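Sunday, November 25, 2018

Flower arranging, display table. Notes for me and for Jaruwan Saithong, who asked what I thought of the new tulips and is going to get more than she wanted.

Came in to a quiet building and started with the Wergate box. The list says artificial tulips, red, "natural fall." I have my doubts about natural fall. The stems are wire inside a plastic skin and they fall where you bend them, and then they stay there until you bend them back. Spent the first part of the morning straightening out the kinks from the packing. Two of the stems still have a bend low down that I can't get rid of. It won't show once they're in something deep.

Tried the glass cylinder from Kartha first. Bad idea. Clear glass shows every stem, and these stems don't stand up to being looked at. Swapped to the dark gray ribbed vase. Better at once, though it's narrow at the neck and the whole bunch wants to swing to one side as soon as you let go. Jaruwan's tip from January was to cross the stems inside the vase so they lock. Did that. They locked for as long as it took me to walk to the sink and back.

Other attempts, in order:
– crumpled paper in the bottom: lifts the heads too high, looks like a lollipop stand
– rubber band just under the neck: holds, but the bunch goes stiff and round
– Zitex foam plug, cut down: fits, but you get one go at each hole and then it crumbles

Gave up on symmetry after the foam. Went back to no filler at all and let the bunch lean left. I was ready to dislike it and I don't, much. Real tulips lean too. The red is still too shiny for my taste, and closed heads all the same size give the game away up close. From the door it passes.

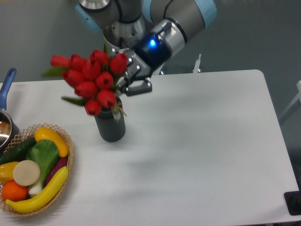
The Sakcombe people want the same arrangement repeated on 6 tables, which I think is asking for trouble. Ten stems a vase is already the most that neck will take, and if each one has to be bent by hand then no two will match, whatever the order form says. The form also has item 429 down as "self-arranging tulip set." I'd like to meet whoever wrote that.

Still to check: whether the heads pull off if you lift the bunch by one bloom (I suspect yes), and whether a damp cloth takes the shine down or only moves the dust. Also want to try 4 fewer stems in one vase and see if the leaves get some room. Foam offcuts are in the drawer under the sink, don't throw them out yet.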